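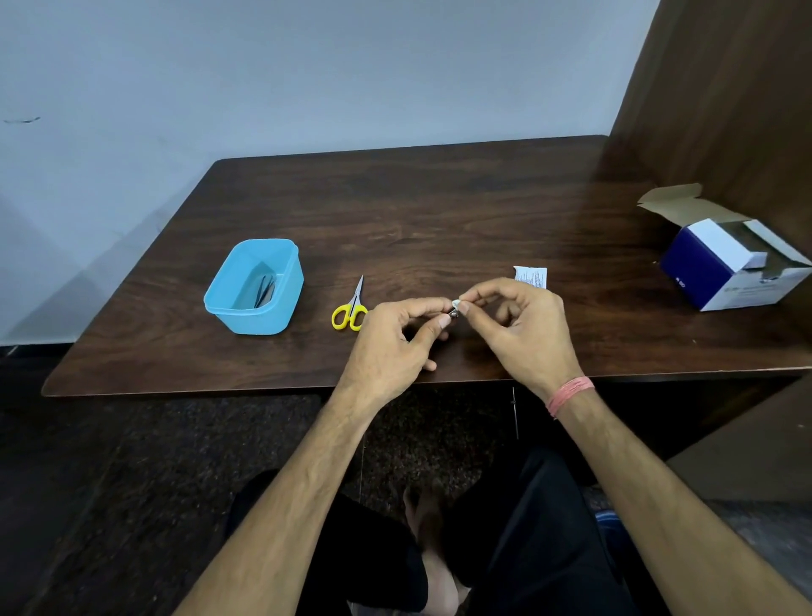 Merja Pesonen writes that the small tools in her home are never in the box they came in, and asks whether Lidside recommends keeping the original packaging at all. Our answer is yes in some cases and no in others. The posts in this thread set out the guidance we give at the household table.

The guidance covers small kits of the sort kept in a kitchen drawer or hall cupboard: tweezers, small scissors, caps and fittings, the leaflet, and the box. It does not cover medicines or anything with a battery. Those have their own pages in the members' handbook.

Begin with a clear table. A dark tabletop is a good choice for small white parts and a poor one for dark tweezers. Where the table is dark, we ask members to put tweezers in a light-colored container as soon as they come out of the box.

The container should be shallow enough to reach into easily and should have no lid while work is going on. A rectangular food container in pale plastic serves well. Rounded corners inside are easier to wipe. Please do not use a container that will go back to holding food.

Scissors stay outside the container. Members have asked for this to be changed, and the rule was reviewed in August. It stands. Pointed blades lying among tweezers are easily picked up by the wrong end. Lay the scissors flat beside the working hand, closed, with the points facing away from you and the finger loops close by.

Bright handles are worth having. Yellow, as on the pair on the table at the start of this thread, is simple to find again under a sheet of paper. If your scissors have black handles, a turn of colored tape around one loop is enough.

Take the leaflet out of the box before the tools are sorted, and put it where you can read it. Sachets and folded leaflets can look very much alike when printed in small type on white paper. Check which one you are holding before it goes in the recycling. A sachet should be kept closed until its purpose is known.

If the print is too small to read, members may bring the item to the Rerketti reading desk, where there is a standing magnifier and a lamp. The desk is open until 5 in the afternoon. No appointment is required.

Small parts that combine metal with a white piece, whether paper, cotton, or plastic, should be handled over the table and never over the lap or the floor. Hold one side in each hand, with the fingertips only. If the two sides do not part under light pressure, stop and consult the leaflet. Blades should not be used to pry them.

A question came in regarding bracelets and rings. Rings with raised settings should be removed. A thin thread bracelet may stay on, provided that it sits close to the wrist and has no trailing ends. Long sleeves should be turned back twice.

On the matter of the box itself. Keep it if it has a fitted tray and every item has a place in that tray. A box that has lost its tray is only a cardboard box, and the contents will travel from one end to the other each time it is moved. In that case, transfer everything to a lidded container and fold the box flat.

Where the box is kept, open all the top flaps fully before lifting anything out. Flaps that are half folded catch on the tray. Stand the open box at the side of the table, away from your elbows, with its printed front turned toward you, so that the name of the kit can be read while you work.

We are asked for a list of what a household kit ought to contain. Lidside does not issue one, as needs differ greatly. In the spring we looked over 31 kits brought in by members of the Ziółkowski building. The most common difficulty was duplicate tweezers, and the second was a leaflet belonging to some other product.

Duplicates may be donated. The Givgate shelf in the entrance hall accepts tweezers and small scissors that are clean, close properly, and have no rust at the hinge. Wrap the points in folded card and secure the card with a rubber band. Please do not leave open sachets or loose metal caps on the shelf.

For cleaning, warm water and dish soap are sufficient for ordinary household use. Dry each item by hand and leave it on a cloth for 15 minutes before it is returned to its place. Tools put away damp will mark the tray, and the marks do not come out of molded paper at all.

Labels should go on the end of the box that will face outward in the cupboard. Write the name of the kit and the name of the person who looks after it. We suggest plain masking tape and a soft pencil. Printed labels look very well and tend not to be changed when the contents change.

Storage height is a matter for each household, with one exception. In homes with small children, scissors and small metal parts belong on a shelf that the children cannot reach, and the box must be closed. A chair left beside the cupboard cancels the advantage of a high shelf.

Members who wish to sort a kit in company are welcome at the next household table. Places are limited to 6. Bring the kit in its present condition, with the leaflet if it can be found, and one empty container. Scissors may be borrowed from the desk and should be returned there before you leave.

To return to Merja Pesonen's question: if the tray is gone, the box may go too. Cut out the panel with the product name, place it in the new container along with the leaflet, and recycle the remainder. Replies to this thread are read each morning, and corrections will be added below as they are needed.

Correction to the post on labels. Soft pencil rubs off glossy tape. Please use matte masking tape, or a ballpoint pen if only glossy tape is available.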